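About Banau

Banau develops reconciliation software for companies that receive payments through more than one bank. The product, Totico, reads bank statements and open invoices, matches them, and passes the result to the customer's accounting system. Items that cannot be matched go to a work list, where a clerk assigns them by hand.

The company has 60 employees at two sites. Development and support are in Jarnden. The Mathew office handles sales, contracts and training. Totico is in use at 327 companies, most of them in wholesale, freight and equipment rental.

How we work

Each installation starts with a sample of the customer's own statements. We run the sample against the standard matching rules and record which entries fail. Rules are then added or changed until the customer's finance department accepts the result. Totico accepts the file formats the customer's banks already supply.
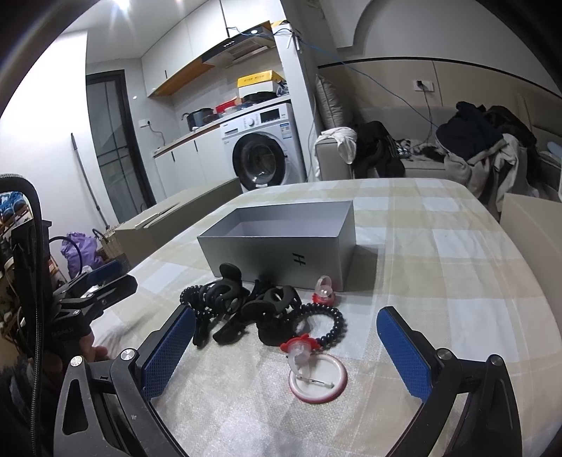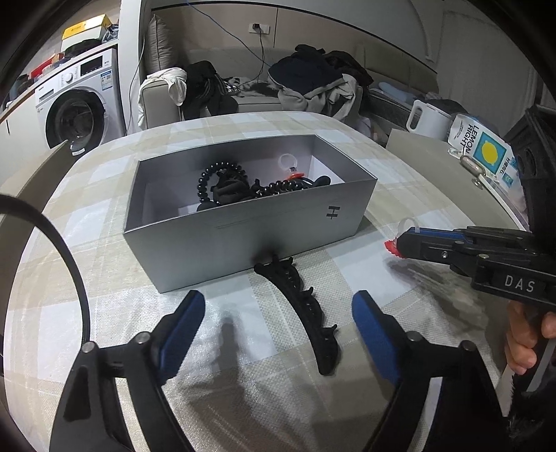

Rule changes are stored with a version number and can be rolled back. Users with the auditor role can view every version but cannot edit any of them. A rule that affects posted entries must be approved by a second user before it takes effect.

Releases and support

There are 4 releases per year. Each release is supported until the third one after it has shipped. Customers who host Totico themselves receive the installation package and the release notes on the same day as hosted customers.

Support requests are handled by the developers of the module concerned. There are 3 priority levels, and the customer sets the level when opening the request. Phone support closes at 6 p.m.; requests at the highest level are accepted at any hour through the customer portal.

Training dates for new users are posted in the portal each April.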